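**Speaker notes, club showcase. 11 min slot, DON'T run over like last time**

(water. clicker. breathe.)

## Slide 1: who we are

- Robotics club, Sustemthorpe. Second year entering the Painemal Challenge, simulation division
- No real arm. Everything runs in the simulator, on the lab machines, after school
- Say the project name once, slowly: Tustberg. Yes it's a silly name, don't explain it, eats a minute

## Slide 2: the task

- Pick the thing up, put it in the basket. Sounds like nothing. Ask for hands, who thinks it's easy?
- Simulated table, simulated arm, start poses get shuffled every run
- Scoring: full points only if the object ends up inside and the basket hasn't been shoved. Shove it = half points
- We get the view from near the gripper, that's what our program works from. No cheating with the simulator's own coordinates, judges check the code

## Slide 3: the basket problem

- Everybody assumes the grasp is the hard bit. We did too, all of August
- Basket is wide and shallow, ribbed inside, uneven rim. Rim is what our edge finder hated most
- First version fitted a perfect ellipse. Real rim wobbles. So the center estimate jumped every few frames and the arm chased it
- Come in low and you get a view full of basket and one fingertip right in front of the base. From there you can't see the bottom of the inside at all

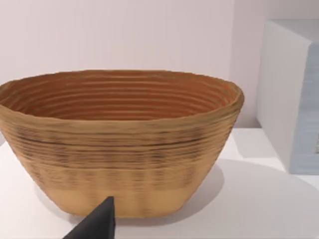
## Slide 4: what we changed

- Stop looking for the rim up close. Look once from high up, save the center, trust it
- Only look again if the arm has to back off and retry
- Added a "stay high" rule: no travel below rim height unless we're over the object
- Two days to write, 2 weeks to find the minus sign (pause for laugh, if there is one)
- White table, pale wall behind it. Line between them is nearly invisible in places, our table detector kept finding the table halfway up the wall. Fixed by giving it the table height from the start file, which is allowed, we asked

## Slide 5: the grasp

- Now the part people want to see. Slow down here
- Object in this one is big, dark, rounded on top. Up close it fills half the view and the basket ends up mostly behind it
- Fingers need to go either side, so you have to know how wide the thing is BEFORE you're this close. We learnt this backwards
- Color helps. Dark maroon on white, easy to split. Except the shadows

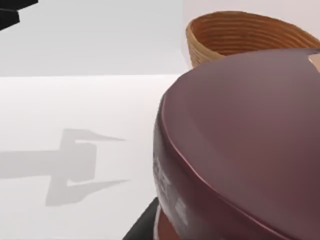 - Gripper shadow on the table, two pointy fingers, open. Our first color filter decided that was a second object. It went for its own shadow. Three practice runs in a row
- Fix = ignore anything grey with soft edges. Crude but it works. A grey object would break it and yes we know, please dont ask (they will ask)
- Markings on the side of the object: too blurry to read from there, so we gave up on using any label. Just shape + color

## Slide 6: results

- 80 test runs, all start poses random
- First version: 11 full scores
- Current version: 42. Read both numbers out, then stop talking for a second
- Most of the losses now are drops over the rim. Object clips the edge on the way in because we let go too early
- A few are the arm freezing. No idea. Might be our code, might be the lab machine, we haven't had time to check on another one

## Slide 7: how the team works (keep SHORT)

- Two groups, vision and motion. Swapped halfway thru so everyone did both. Vision people were much nicer about motion bugs afterwards
- Log file after every session, even bad ones. Especially bad ones. The shadow thing was only found because somebody scrolled back through saved views
- Thanks to Marorov for the licenses and the pizza

## Slide 8: next

- Release height. Lift higher, wait, then open. Costs seconds but we have seconds
- Width estimate from the high look, same time as the basket center, so one look does both jobs
- Smaller objects. Current color split loses anything that's small on screen
- Heats entry goes in 28th October, whatever state it's in

## If they ask

- *Why not train a network?* Tried a small one. Not enough time on the machines, and we couldn't explain its misses. Maybe next year
- *Would it work on a real arm?* Not as is. Lighting is very even in the sim, real rooms arent. Shadow rule would be first to go
- *Can younger students join?* YES. Sign up sheet by the door, no coding needed, we start people on the log files

Skip slide 7 if past nine minutes. Laptop charger is in the blue bag.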